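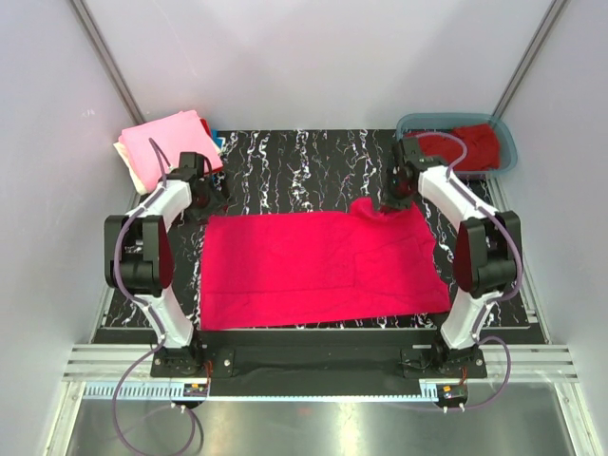 One of the other groups asked during our presentation why anybody would send a class to watch laundry being folded, and whether we got credit for the bus ride. We did get credit for the bus ride. The rest of this report is meant to answer the first part.

Field Visit Report: Open Day at Zabala
Group 7, Introduction to Automation

1. Why we went

Our course requires one visit to a place where robots do something other than weld cars. The Zabala open day in December was free, it was reachable by public transit, and the flyer promised "soft goods handling," a phrase our group took to mean pillows. It means cloth. Zabala shares its building with Dotora, a smaller outfit that writes the control software, and the folding project they run together is called Skindedell. We asked what the name stands for and got two different answers from two people standing next to each other, so we have left it out of the glossary.

2. What we were shown

The tour had three stops. The first was a conveyor that was down for maintenance. The second was a slide show about the conveyor. The third was the folding station, where we spent most of the afternoon and where all of our usable notes come from.

The station is a tabletop with panels on three sides and two arms mounted at the near edge. A bin of cloth goes in one far corner and the folded pile goes in the other. Between those two corners is the entire difficulty. A rigid part has one shape, and you can tell a robot where it is. A piece of fabric taken out of a bin has whatever shape it feels like having, and the corners you need are usually inside it somewhere. 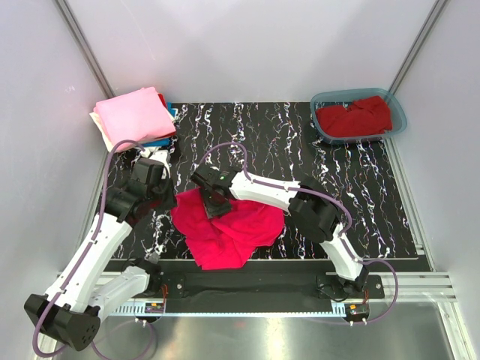
Fig. 2. Right gripper on the crumpled magenta cloth, left gripper near the folded stack.

Our guide explained that flattening is the slow part. Once the cloth is spread out with its corners showing, folding it is close to a solved problem, at least for rectangles. We were told sleeves are a matter for next year.

3. What we measured

We brought a stopwatch. One cloth, from bin to pile, took about 90 seconds when things went well. We watched 19 attempts and wrote down 3 as failures, using our own definition of failure, which was that a person had to reach in. The guide's definition was more generous. A member of our group then timed herself folding a scarf in the hallway and came in well under the robot, though she did only one and wanted it noted that the robot had been at it since 9 a.m.

Our data has limits. We stood on one side of the station, we couldn't always see both grippers, and during two of the attempts we were being offered cookies.

4. The question period

The grippers are a Jeltix model with the fingers swapped for the ones used here. Visitors mostly asked when they could buy one for the house. The answer was a long pause and then a discussion of price. Someone else asked whether the system knows what a shirt is. It does not, according to Dotora. It has been shown a great many folds done by people steering the arms by hand, and it produces motions that resemble those. Two of us found this disappointing. The third pointed out that this is also how he learned to fold.

5. What we would do differently

Arrive before lunch. Ask for the failure log instead of making our own. Agree ahead of time on who holds the stopwatch.

For the follow-up assignment we plan to compare our timings for small cloths and large ones, if Zabala will have us back. They have our email address and the scarf, which was left on a chair near the coat rack.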